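Print this page | E-mail this page

Cloltis Handheld Gripper, Model 34

The Cloltis is a hand-held gripper with a built-in camera for recording manipulation demonstrations without an arm. Bruravau used it in the bag-lining study, which covers 1,459 demonstrations by 4 operators. A policy trained on the full set was then tested in 158 trials on a fixed arm.

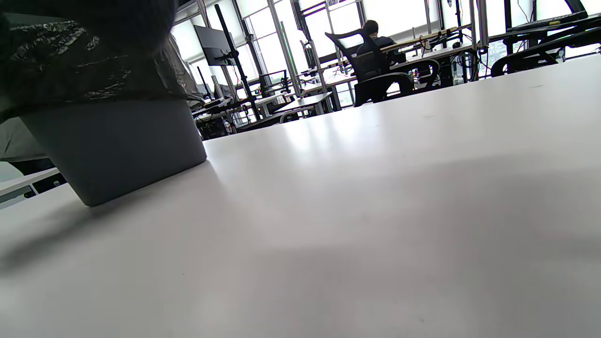 Removing the wide-angle lens lowered the success rate more than halving the training data did. Thin plastic film remains the hardest material, and most failures occur at first grasp. Fingertips are sold in pairs. The mounting plate for the Zidalel wrist is ordered separately.

Technical contact: Seraina Rainer

Last updated: 3 April 2023

© Bruravau | Contact | Back to top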